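Nodton Makers Board > Builds and Projects > Home automation and robots

Thread: Hand-held gripper for teaching an arm to fold laundry, worth it?

gearlash
Posted 2018-10-14
I've been building a hand-held gripper in my spare bedroom since September. Same jaws as the ones that will go on the arm, except you hold it yourself and do the chore while a camera on top records everything. Then you train on the recordings. The linkage plans are the Morotero ones with longer fingers. I have 11 takes of picking up and folding cloth so far. Before I put more evenings into it, does anybody here think this can work at home? Be blunt.

plumb_bob_w
Blunt it is. No. I've watched three different people on this board try to get a machine to fold a towel and all three ended up with a machine that drags a towel across a table. Cloth never sits the same way twice. 11 takes is nothing. 800 might be nothing.

tansy77
What did you spend? I ask because the last gripper build here started as "mostly scrap" and finished as somebody's vacation money.

gearlash
314 dollars, and that's with the camera. The pivot pins were the part that hurt. I bought them twice after I got the diameter wrong.

plumb_bob_w
314 dollars to fold laundry by hand while holding something heavy. I rest my case.

ottersump
Bob, he isn't trying to get his laundry done, he's trying to get recordings. You can think that's a waste of time but at least argue with what he's doing. I ran a setup like this at the shared shop in Hurkinville for most of a year and the data was the part that went fine. The arm was the trouble. Mine was a secondhand Dudás and it had so much slop in the wrist that whatever it learned from my hand came out an inch to the left.

plumb_bob_w
So the data was fine and the robot never folded anything. How do you know the data was fine?

ottersump
Fair. I know the jaws were where they should be in every recording. Whether that's enough, I can't prove.

tansy77
That's my problem with all of these. Every stage gets judged by itself and passes, and then the whole thing sits under a tarp. What would make you quit, gearlash? Pick a number now, before you're fond of it.

gearlash
OK. If I get to 800 takes and the arm can't pick up one cloth by the fold and lay it down again, I'll part it out and post the parts list here.

ottersump
What are you gripping with? Bare plastic slid right off anything fuzzy for me.

gearlash
Small pads on the inside of the fingertips, blue on the left one and black on the right, so I can tell the fingers apart in the recordings. I've been doing the cloth on top of the bed. The sheet is lavender and the cloth is rust orange, so it's easy to find the edge of it when I go back through the takes.

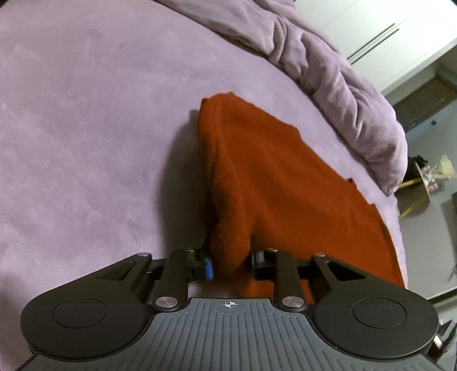
The move I keep doing is to get a ridge up in the cloth and close on it from both sides. Fleece is forgiving, I'll admit that. It stands up by itself and there's plenty to grab. I haven't tried a dress shirt and I'm not looking forward to it.

plumb_bob_w
Well there you go. One cloth, one bed, one color of sheet. It'll learn to pick up orange things off purple things. Swap in a white towel on a white sheet and see what you have.

gearlash
I don't disagree. I wanted the easy case working first.

tansy77
The easy case is where everybody stays, though. Do 2 cloths from now on, and change the sheet every time you change the bed anyway. Costs you nothing.

ottersump
Agree with tansy. Also move to a table for some of them. A mattress gives when you push down on it and a table doesn't, and if the arm is going to be bolted to a bench you want takes at bench height. I had to throw out a month of mine over that.

gearlash
That one I hadn't thought of. The arm will be on a bench, yes. How much did you keep?

ottersump
None of the ones from the couch. I kept everything from the table.

plumb_bob_w
Still a no from me. But if you do the white towel I'd like to see it, and check your pivots for play before you do 800 of anything. Mine loosened up on a much dumber project than this one.

gearlash
Left one has a little already. I'll shim it this week and start over on the bench with a gray towel and the orange one.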